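Review: Brekik Two-Finger Gripper and Mukach Controller in a Simulated Kitchen
Prepared by Oona Koivisto and Rongrong Ye
Apr 2, 2021

The Brekik is a parallel gripper sold as a drop-in unit for light-duty arms. Our office was asked to compare it with the Venemton, the model now listed in our equipment guide. Both were driven through the Mukach controller, and all trials were run in simulation before any decision on hardware.

Setup

Installing the Brekik model took 2 hours, most of it spent on the joint limits file. The supplied file assumes a floor mount, and the values must be changed by hand for a pedestal. The Venemton needed no such change. Once loaded, the Brekik held its idle pose above the counter without drift, and the fingers stayed clear of the taller items while the arm waited for a command.

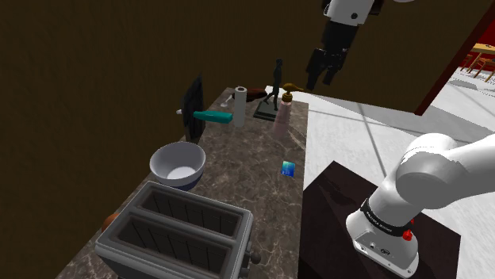
Reach and Grasping

Each gripper was given 300 attempts on the same kitchen layout. Small flat items were the hardest test. The Brekik fingers are narrow at the tip and can be placed close to the stone surface, but the default closing speed is too high and tends to push thin objects away. Reducing the speed in the Mukach settings panel corrected most of these failures. On bottles and paper rolls the two products performed alike.

Clearance near the toaster and bowl was a concern. The two stand very close together, and the wider Venemton body often stopped short of contact. The Brekik reached into the same space with fewer planner warnings – a clear advantage on a crowded counter.

Camera Views

The controller accepts several virtual cameras. We used one view facing the arm from across the counter and one looking back along it toward the toaster. The second view is useful for judging the spacing of objects, although the gripper itself can be hard to make out from that side. Reviewers should not rely on it alone when scoring a grasp. 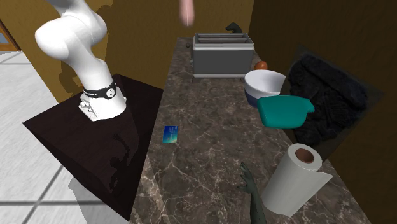 The countertop and arm base, with the toaster at the far end.

Support and Documentation

The Brekik manual is complete but poorly indexed. Error 3535, which appeared in 6 trials, is listed only in an appendix. Liang, the distributor, answered our written question the next morning and supplied a corrected limits file.

Recommendation

The Brekik is approved for simulated kitchen work with the reduced closing speed. The Venemton remains the better choice for sites that need a quick installation. A hardware trial of the Brekik is planned for December, subject to delivery of the mounting plate.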